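Notes on Rewiring a Small Office

Since October the back room at our premises on the Gresberg road has served as a shared workspace for the five of us, and for most of that period the wiring was left as the previous tenants had arranged it. Regular readers of this blog will recall that I undertook to report on the network once the work was far enough along to be worth reading about. It is now February 2024, and the greater part has been completed. What follows is a record of the decisions made, including two that I would make differently.

The earlier arrangement

The previous tenants had left a wireless router on top of a filing cabinet and a length of gray cable stapled along the baseboard to the front desk. Every other device depended on the wireless signal. This was adequate for correspondence. It was not adequate for Bernadette Ó Conaill, whose scanned survey maps are large files and who was obliged to start each transfer before lunch and hope to find it finished afterward. Peadar Kinsella kept a log of dropped connections over the course of one month and presented it at our regular meeting without comment. The log ran to three pages.

It was agreed at that meeting that every fixed desk should have a wired connection, that the printer and the storage unit should be wired as well, and that the total outlay should not exceed 800 dollars. The storage unit was already in our possession. The figure therefore had to cover cable, connectors, wall plates, trunking and whatever equipment was needed to join the runs together.

The choice of equipment

Darnell Lindgren obtained a quotation from Sfeir, a local installer, for a complete cabinet with a patch panel and a managed switch. The quotation was courteous, detailed and well above our limit. It also supposed a number of features that an office of five people does not require. We have no need to divide the network into separate sections, and there is no one on the premises who would wish to administer such an arrangement.

We settled on a plain switch of the kind that is plugged in and left alone, together with patch cables bought in several colors. I had some reservations about the colors, which seemed to me a frivolous expense. Ultan Horgan argued for them at length and was given his way.
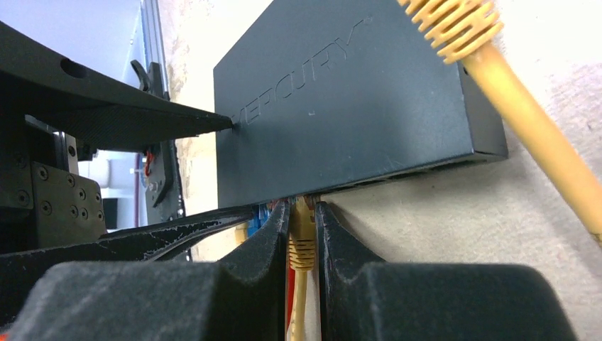 The bench stage of the work took longer than the room itself. We laid out the equipment on the large pale table and dealt with each connection there before anything was fixed in place, so that a poor cable could be set aside while it was still easy to reach. A switch in a dark finish shows every speck of dust, and the black casing with MERCURY embossed across it had collected its share, along with a few light scuffs. Neither is of any consequence to the traffic. I had it in mind to wipe everything down before the final fitting, and I recommend that others do this at the bench, where there is light to see by and room for the elbows.

The yellow cables deserve a word. They are thick for their length and do not care to be bent sharply, and the slotted strain relief behind the plug needs a certain amount of clear space before the cable can begin to turn. When measuring for a shelf or a bracket, the depth of the switch should be taken with the plugs in. I measured the first shelf without them. It has since been reassigned to the kitchen, where it holds tea.

The color scheme

Mr. Horgan's scheme, as finally adopted, is as follows.

Yellow is used for the desks. These are the connections most likely to be disturbed, as people move their chairs and occasionally their entire desks, and it is useful to be able to follow them by eye across a floor.

Red is used for the single line to the router. It is the one cable whose removal will bring the whole office to a halt, and everyone has been asked to leave it alone.

Black is used for the printer and the storage unit. These stay in one place and should seldom need attention.

I withdraw my reservations about the expense. In the first week of ordinary use, the front desk lost its connection during a telephone call with a supplier. Ms. Ó Conaill traced the yellow line from the desk to the wall and found the plug half out of its socket, in less time than it would formerly have taken to find the correct cable. I should add that the scheme is only useful so long as it is observed. A written key has been taped inside the door of the stationery cupboard, and spare cables are stored by color in separate bags.

Labels

Colors alone will not distinguish one desk from the next. Each cable therefore carries 2 labels, one at either end, bearing the same number as the wall plate it serves. We used a hand-held label maker borrowed from Clodagh Ó Ceallaigh, who has also been kind enough to lend us her good crimping tool and has asked for both to be returned. The Vilon tape that we purchased for the labels adheres well to flat surfaces and poorly to round ones. On a cable it should be folded back upon itself to form a small flag, with the two adhesive faces pressed together. Flags wrapped tightly around the cable came away within days.

I would also advise writing the numbers down before the labels are printed. We printed first, and there was a period during which we had two desks numbered four.

Position of the switch

Three positions were considered. The top of the filing cabinet was rejected on account of the radiator. The floor beneath the printer table was rejected on account of the vacuum cleaner. The third, and the one adopted, was a bracket on the side wall at shoulder height, with the ports facing toward the room and the cables brought down together into the trunking.

Mr. Kinsella was of the opinion that the switch should stand on its long edge to save width, and we tried the arrangement on the table with the cables attached before committing any screws to the wall. There is much to be said for a trial of this kind. With the ports turned to one side, the cables leave in a single direction and the order of the colors can be read from top to bottom. It is also possible to judge whether a plug can be released with one hand, a matter of some interest to the person who will eventually be standing on a step stool.
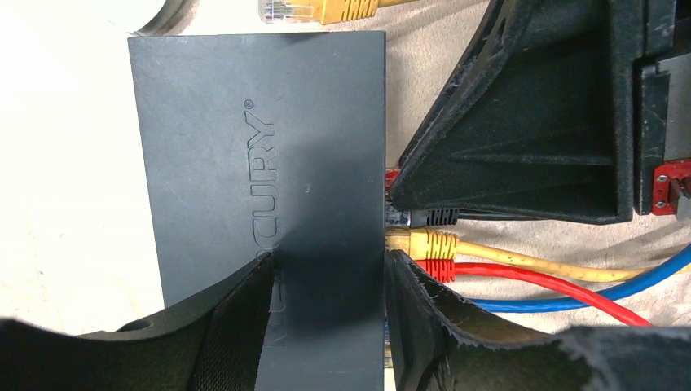 Running the cable

The trunking follows the side wall to the corner, passes behind the bookcase and continues beneath the window to the front desk. We cut it with a fine-toothed saw and a miter block. The adhesive backing supplied with it was not trusted, and small screws were used in addition at each end and at the middle of every length.

Some practical observations may be of use to others undertaking the same work.

Allow more cable than the wall appears to require. The route around the bookcase consumed a good deal more than the floor plan suggested, and one run had to be drawn out and replaced entirely.

Fit the lid of the trunking last, after every connection has been tested. We fitted ours early, for the sake of appearance, and removed it twice.

Keep network cable away from the electrical supply. Where the two had to cross, we crossed them at a right angle. The electrical work itself, which came to one additional outlet near the bracket, was carried out by a licensed electrician and has been certified.

Do not tighten cable ties with pliers. A strip of hook-and-loop fastener is easier to reopen and does not pinch.

Testing

Each line was tested with a simple two-part tester and then with a laptop at the desk concerned. One line failed the first test, the fault being a connector of my own making in which two of the conductors had changed places. Mr. Lindgren replaced it and has not referred to the matter since.

Ms. Ó Conaill's maps now reach the storage unit while she is still at her desk. I have not recorded the transfer times with any rigor and therefore offer no figures. The log of dropped connections has been discontinued.

Costs

The completed work came in under the 800 dollars allowed, although not by a margin that would have permitted a second mistake with the shelf. The cable and trunking formed the largest part of the cost. Most of the smaller items were bought from the Travamgate hardware counter, which will sell trunking by the single length and is willing to take back unopened packs of wall plates. The electrician's invoice was paid from the general maintenance budget and is not included in the total.

Matters outstanding

The wireless signal in the meeting room remains weak, and a second access point is under consideration. The hole behind the bookcase has been filled but not painted. The gray cable along the baseboard is still in place, and its staples are proving difficult to remove without taking the paint with them. Any reader with a reliable method is invited to write to me at the usual address.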